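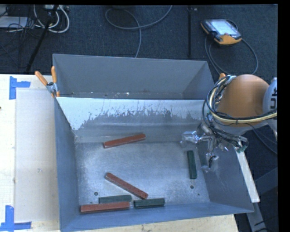
July, shop notebook, second half of the afternoon

Okay, so the summer bridge course. I promised Vimala I'd write down what went on with the reading groups before I forget, and I've already forgotten some of it, so Eoin, if you were in the room and remember it differently, write in the margin!

We had 44 kids enrolled and I'd planned for two big groups, one in the Dunstan room and one in the library. That plan lasted until the first break. The library group was fine (quiet, good light, they mostly like the new chairs), but the Dunstan group had every one of the kids who came in from Fakside Middle, and they all know each other, and you can guess the rest. So we split Dunstan in half and I took one half out to the hallway tables. Much better. Loud, but better.

Timing: I had the silent reading block down for 20 minutes. Too long for the rising sixth graders, at least this early in the summer. They were good for the first stretch and then I started seeing heads come up all over the place. Vimala cut hers shorter and had them talk in pairs, then go back in for a second short read, and her exit slips were way fuller than mine. I'm stealing that. Mine mostly said "it was good" – which, fine, but I can't do much with "it was good."

The exit slips, while I'm on it. The wording of the second prompt is bad. "What did you wonder?" got blank after blank. Eoin tried "What would you ask the person who wrote this?" with his group and got real questions, some of them rude. One kid wanted to know if the author had ever met a dog. Let's switch everybody over to his version next session.

Bileo. I know the district paid for it and I know we're supposed to log the reading levels in there, but the roster import dropped five of my kids again, same five as last time I think, and when I added them by hand it made doubles. I've got the levels on paper in the blue folder for now. Please don't anybody "clean up" the roster until I've talked to the help desk. Last time that happened we lost the spring notes and I am still a little sore about it.

Levels themselves: I'm not ready to say anything. The check-in passage was the one about the lighthouse, and half the Fakside kids had already read it in class. So their scores look lovely and mean very little. We need a second passage. Vimala has a folder of them from the Gunar summer program, where she taught before she came to us, and she says the one on beekeeping is about the right difficulty. I'd like to run that one cold, no warm-up talk, and compare.

Families: the evening meeting got more than 55 people, so we ran out of handouts and I was copying them in the office at ten past seven while Eoin stalled with the bus schedule. Good questions from parents. The big one was whether this counts toward placement in the fall, and I said I'd find out, so I need to find out. Two families asked about a Spanish version of the reading log. I have an old one on my drive somewhere, needs the dates changed.

For next session:

- three groups from the start, hallway tables set up before the bell
- two short reads with pair talk between
- Eoin's question on the slips
- beekeeping passage, copies for everyone plus extras
- call Bileo, have the student ID list in front of me this time
- ask the office about fall placement
- pencils. We are somehow out of pencils.

Vimala, can you bring the Gunar folder by my room in the morning? I'll be in by 7:30, probably fighting with the copier.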